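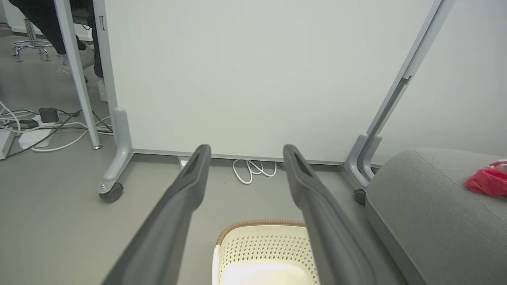 Issue 3

Jaroveo Control Stack: Frequently Asked Questions
Maintained by Rok Omerović. Last revised 15 Jul 2019.

What does Jaroveo do?
It takes camera images and joint readings from a two-arm robot and sends back arm and gripper commands. Perception, planning and low-level control run as separate processes. You can restart one without taking down the others.

Do I need the planner if I only drive the arms by hand?
No. Start with the manual profile and the planner stays off. The joint limits still apply.

Which camera does the grasp module use?
The head camera picks the target. The wrist camera takes over for the last part of the reach. If the wrist image has no target in it when the switch comes, the arm stops and waits for a new one from the head camera.

Why does my log say "target lost" when the basket is plainly in view?
Up close, the wrist camera often gets only part of a basket, and the default detector wants a full rim. Set partial_rim to true in the Pikbridge config file. Jamshid Bagheri tested this setting on 2332 logged reaches, and it will be the default in the November release.

Does it work on clothes?
Yes, with limits. Cloth has no fixed shape, so the module doesn't try to fit a model to it. It looks for a high point or a fold and closes there. A piece lying flat on the floor is harder than one bunched up in a basket.

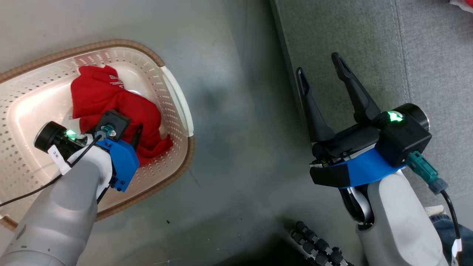
Left gripper in the basket, right gripper open.

Can both arms move at the same time?
They can, but the planner gives one arm priority. The other holds its position until the shared space is clear. To change the order, edit arm_priority and restart the planner.

How do I keep the planner away from cables on the floor?
Draw a keep-out zone in the Ulis map editor. The depth filter drops anything very thin, so don't count on it to find cords.

A wrist joint stops before it reaches its goal. Is that a bug?
Usually not. Goals past 360 degrees are cut back to the joint limit and a warning goes to the log. Check the log first.

The viewer won't connect. What should I check?
The viewer listens on port 3455. Make sure no older copy of it is still running.

Where do I send bug reports?
Use the Navickas tracker. Attach the log and your config file, and give the version number printed at startup.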